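Outdoor path following: how much is enough before I train?

gudrun_harms
February, 7:40 am
Morning all. I'm collecting driving examples for a small outdoor rover, and I'd like a sanity check before I sink another month into it. The setup is dumb on purpose: I steer by hand, it logs the front view plus my steering, and later a network tries to copy me. So far I have 2,632 clips from one asphalt path, grass both sides, stone wall and trees on the right, open field on the left. Nearly all of it under gray sky, because that's what February gives me.

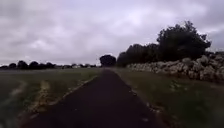
I was aiming for 3,000 and then I'd train. But my first try, on the first 1,317 clips, drifts left wherever the edge gets crumbly, and I can't tell if that's a data problem or me being a sloppy driver. Probably both!

soler
February, 8:15 am
Stop collecting the same thing. Your next few hundred clips of a straight path won't teach it anything. If you always drive down the middle, it has never seen what to do when it's off the middle. Start runs with one wheel nearly on the grass and record yourself steering back.

zivonard
February, 9:02 am
I'd push back on that a bit. Recovery clips are great, but if you record the part where you drive toward the grass, it learns that too (ask me how I know). Only log once you've started correcting.

soler
Fair, I should have said that. Trim the front off.

gudrun_harms
February, 12:30 pm
OK, so on my lunch break I went back through the logs looking at the left side only. There's a pale broken strip along the asphalt there, and I think the network treats it like part of the path — in some clips it's almost brighter than anything else on the ground.
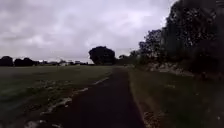
Same path, pale patches down the left edge

I drove 15 recovery starts, all from the left, front trimmed. Will do the right side next, where the grass gets darker under the trees.

Britaditz
February, 1:10 pm
What about sun? You'll train on clouds and then the first bright day you get tree shadows right across the path and it panics. I'd rather have a small set with mixed light than 3,000 gray ones.

arnberg
Disagree. Get it working on gray first, then add sun. If you change everything at once you won't know what fixed it.

gudrun_harms
I'm with arnberg for now, mostly because I can't order sunshine. Retraining tonight with the new clips in, will post the drift plots tomorrow.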